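Home-Based Hand Exercise After Stroke: Report on a Student Practice Project
Occupational Therapy Program, Dinness College
November 2019
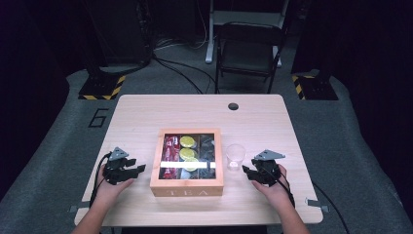
Occupational therapy aims to help people carry out the daily activities that matter to them, such as dressing, preparing food, and writing. After a stroke, weakness or stiffness in the hand can make these activities slow and tiring, and many people leave the hospital with a sheet of exercises and little further contact. This project examined whether a short written program, called Skuvia, could be followed at home without a therapist present. The program is carried out seated, and every session begins from the same position: both forearms supported on a table, palms down, with the fingers pointing in toward the middle. From this position the participant lifts each finger in turn, spreads the fingers, and slides the hand forward and back.

Background

The literature reviewed for this report agrees on the value of repeated, task-related practice. There is less agreement on how much practice people manage when they are alone. Fatigue, low mood, and unclear instructions are often given as reasons for stopping. The project team therefore paid close attention to the wording and layout of the exercise booklet.

Participants and Setting

Participants were recruited through the Uster outpatient clinic. A total of 20 adults agreed to take part, and 18 completed the program. One of the two who withdrew had moved out of the area, and the other was readmitted to the hospital for an unrelated condition. All participants had some active movement in the affected hand and were able to sit at a table for the length of a session. Written consent was obtained at the first visit.

Method

The program ran for 10 weekdays in October. Participants were asked to complete one session each day and to record it in a diary, with a short note on tiredness and any discomfort. The booklet contained seven exercises, beginning with simple finger movements and ending with a household task chosen by the participant. Suggested tasks included folding a towel, buttoning a shirt, and turning the pages of a newspaper. Participants were instructed to stop if they felt pain and to contact the clinic if it continued the following day.

Grip strength was measured at the first and last visits. A brief interview, based on the Căpraru questionnaire used in the second-year practice course, was also held at the last visit. Answers were grouped by theme by two members of the team working separately, and differences were settled by discussion.

Results

Diary entries showed that most participants completed the greater part of the program. Missed sessions were more common in the second week – the reasons given were medical appointments, visitors, and tiredness in the late afternoon. Small gains in grip strength were recorded for most of those who finished. As there was no comparison group, these gains cannot be credited to the program.

In the interviews, the household task was the part most often described as useful. The finger-spreading exercise was found difficult, and several participants reported that they were unsure how long to hold the position. The booklet gave this information on a different page from the drawing.

Limitations

The period of practice was short and the group was small. Diaries were completed by the participants themselves and could not be checked. Participants with severe weakness were excluded, and the findings should not be applied to them.

Recommendations

The team recommends that holding times be printed next to each drawing, that the household task be introduced in the first week, and that a telephone call be scheduled at the midpoint of the program. A revised booklet has been submitted to the Uster clinic for comment.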